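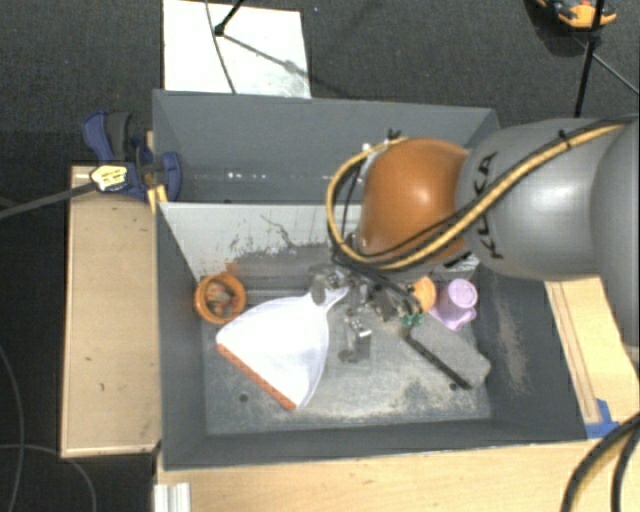
Gray Bin, Loose Contents

Mar 30, 2025

The gray bins at the Jullness workshop collect whatever does not have a shelf. Over the winter they filled up with cups, cleaning tools and small household pieces, and by the time we got to them it was hard to say what belonged where. This page covers one bin and the things in it, with a note on each and on where it will be kept from now on.

The full Jullness inventory runs to 1,692 items. Most of them are listed on the shelf pages. The bin pages are shorter and are added as each bin is gone through.

The bin

Large, rectangular and dark gray. The floor is worn and dusty, with whitish and tan scuffs that are heaviest along one edge. We have four bins of this kind and all of them are staying in use. They are on the list to be washed out in June, when the hose can be run in the yard.

White dustpan

White, with a narrow handle and a straight orange-red lip along the wide end. It goes on the hook by the side door, next to the long broom. Please hang it by the handle and do not leave it on the floor under the bench.

Orange cup, filled

A round orange cup standing against the wall of the bin. It holds a jumble of small things, brownish, reddish and pale. These have not been sorted. When they are, the cup will go back with the other cups and the contents will go into the small parts drawers. The drawers are labeled by size, smallest at the top.

Orange cup, second

Smaller than the first, or it looks that way partly hidden in the middle of the bin. Listed as cup-like until someone takes it out and measures it. Same shelf as the other orange one.

Light purple cup

Light purple with a round pale end, and a flared part in a pinkish lilac. The cup shelf is arranged by color, so this one goes at the far left with the blues. If the shelf is full, use the crate underneath.

Gray brush

A gray brush-like piece with a long, thin black strip down one side. It lies under the purple cup and the second orange one. The entry will stay under brushes for now. Brushes are kept in the tall box from Holanda, handles up.

Arm and cable

Orange joint, silver-gray segment, black KUKA lettering. The yellow-tan cable and the black ones run together in a bundle held with small black ties.

Where things are kept

Cups: second shelf on the back wall, sorted by color.
Brushes: tall Holanda box beside the sink.
Dustpans: hooks by the side door.
Small parts: labeled drawers under the window.
Anything broken: the Prurkov crate, with a tag saying what is wrong with it.

The Prurkov crate is emptied once a month. Things without a tag are put back on the bench, so please write one, even if it only says "cracked" or "missing piece."

Labels

Rimus labels are used on everything larger than a hand. They come in rolls of 200 and there is a spare roll in the desk. Write the item number on the label in pencil first and go over it in marker once the number has been checked against the list. Cups are labeled on the base. Brushes and dustpans are labeled on the handle, near the end.

Corrections to this page can be left in the notebook on the desk. Give the name of the item as it appears here and the shelf where you found it. The next bin page will cover the one nearest the sink.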